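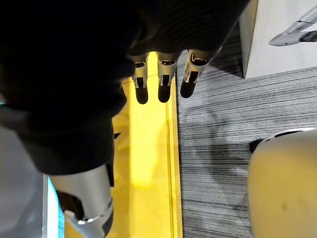

Planning the Purchase of a Multi-Fingered Hand for the Mobile Manipulation Laboratory

Student Project Report
School of Engineering, Hornport
Submitted Mon 6 July

Summary

The laboratory at Hornport intends to equip a second robot with a multi-fingered hand before teaching resumes. The project group was asked to prepare a purchase plan, compare the available routes and recommend how the equipment budget should be divided. This report sets out the needs of the laboratory, the costs that are often missed in a first estimate, and a schedule for ordering and acceptance. The group recommends the purchase of one hand from Ingvarsson, with a spare set of fingertip pads and a service agreement, and the delay of a second hand until the next budget year.

1. Background

Work in the laboratory is done at floor level as well as on benches. The hand now in use has a thumb and separate fingers with pale metallic segments and rounded black tips, and the back of the hand is covered in a soft black material. A small camera at the wrist looks down past the fingers toward the work. Operators rely on this view when the hand is close to the floor, and the fingers and thumb take up a good part of it. Any replacement must therefore be judged together with its camera position, a point that was missing from the equipment request of the previous year.

The floor itself also matters. The gray carpet has a fine striped pattern, and a bright yellow strip runs beside it. Strong differences in brightness between the two make exposure settings difficult. The group considered whether new flooring should be part of the request and decided against it, as a better camera module costs less and can be moved with the robot.

2. Requirements

The requirements were collected in meetings with the course staff and with the students who used the laboratory during the spring term. The following were treated as fixed:

The hand must mount on the existing arm without a custom adapter plate.
Fingertip pads must be replaceable by students with ordinary tools.
Covers must be removable for cleaning and sold separately.
The supplier must provide control software that runs on the laboratory's present computers.

Grip force and finger speed were treated as desirable only. Course exercises use light objects, and the staff did not wish to pay for performance that would remain unused.

3. Options considered

Ingvarsson offers a complete hand with mounting hardware and software. It met all four fixed requirements. Delivery was quoted at 60 days from the date of the order.

Buklow offers a lower purchase price, but the covers are bonded to the hand and must be sent back for replacement. The group estimated that shipping and lost laboratory time would use up most of the saving within two terms.

The third option was to build a hand in the school workshop, using the open design from the Plondora project. This route has clear teaching value — several students asked for it — but the workshop could not promise a finished unit before the end of the year. The group suggests that it be offered as a separate design course.

4. Budget

The hand accounts for 70 percent of the total request. The rest is divided among the camera module, spare parts, the service agreement and a small reserve. The reserve was set at 5 percent after discussion. An earlier draft had no reserve at all, and the purchasing office returned it.

Spare parts deserve particular attention. Purchase records show that fingertip pads and covers were ordered singly in the past, each time with a separate shipping charge. Ordering a full set with the hand removes these charges and qualifies for the supplier's package price.

Training is not charged by the supplier, but staff hours are needed for it. These hours should be entered in the teaching plan — they cannot be paid from the equipment account.

5. Schedule

The order should be placed as soon as the request is approved. Preparation of the arm, cabling and storage can take place in August, while the laboratory is closed to classes. Acceptance testing will consist of 50 grasp trials with the standard course objects, followed by a check of the wrist camera view at floor height. The final payment should be released only after both parts of the test have been signed off by the laboratory supervisor.

6. Open questions

The insurance value of the present hand has not been confirmed. It is also unclear whether the service agreement covers wear to the covers or only mechanical faults. The group has requested a written answer from Ingvarsson and will attach it to the request when it is received.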